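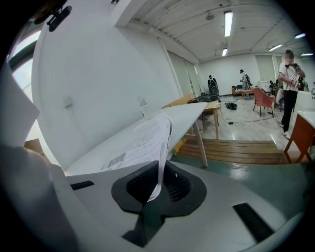

The instruction sheet, curling up at the edge of the white table

Clasness desk, sheet won't lie flat
Posted Apr 24, 2021

benchmoss
Got the white top from Clasness for the workroom and I'm not convinced by the paper that comes with it. One sheet, tiny print, and a little printed block near the corner that I guess you're supposed to scan. Is that really the whole manual?

Zullia
Yep, one sheet. Mine was the same. Put it under a book overnight and it'll flatten out.

endgrain403
Flattening it won't make it any easier to read. I'd be more worried about those pale wood legs on a glossy floor. Mine crept every time I leaned on it.

Zullia
Mine has been in the same spot since August. Did you put felt on the feet? Felt slides.

endgrain403
No felt. Bare wood.

benchmoss
Floor's painted green at this end and gray past the steps. No creeping so far, but I've had it four days, so that proves nothing.

Hwa-young Hong
I'd skip the code. I scanned mine and got a sales page for the Endix shelf. The printed steps are fine if you have a magnifier.

Zullia
Mine went to the manual -- maybe they changed it?

Hwa-young Hong
Maybe. I still wouldn't count on it.

benchmoss
Okay, magnifier it is. Not paying for an Endix anything.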